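Wood flooring, light

Light wood flooring is a class of interior floor covering in pale beige, tan or straw tones, used in homes, studios, classrooms and shared work rooms. The color comes from the species, from bleaching, or from a pigmented finish. In trade lists the class is set apart from medium and dark flooring by reflectance, measured on a finished sample.

Reflectance and daylight

A pale floor returns more daylight into a room than a dark one. The effect is strongest near glazed doors and tall windows, where the surface brightens toward the opening and plank seams become hard to read at low angles. Furniture in strong colors reflects a tint onto the boards next to it. White seating tends to lose contrast against the window side of the room.
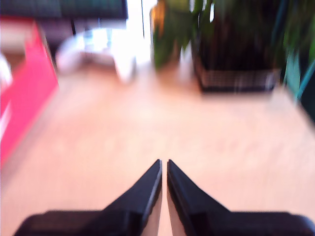 Jarard objects that reflectance figures are taken on new samples and say little about a floor after years of use, when traffic lanes between tables and doors have dulled. The Teuber scale allows for this by requiring a second reading after 50 cleaning cycles.

Finishes

Three finishes are common: oil, hardwax oil and water-based lacquer. Oil deepens the tone slightly and can be repaired in patches. Lacquer keeps the pale color longer but is normally sanded back across the full room. The Hititz range, sold in a matte version only, adds a white pigment to offset yellowing.

Wear and maintenance

Damage is concentrated under chair and table legs. Felt pads are fitted to wooden legs and soft plastic caps to molded chairs. Grit is removed with a dry mop before any damp cleaning. A survey at the Plolska works covered 431 rooms and recorded edge wear beside low cabinets and benches in nearly all of them. Boards next to glazed doors are checked every 6 months for gaps and cupping.

See also: Floor finish; Parquetry; Daylighting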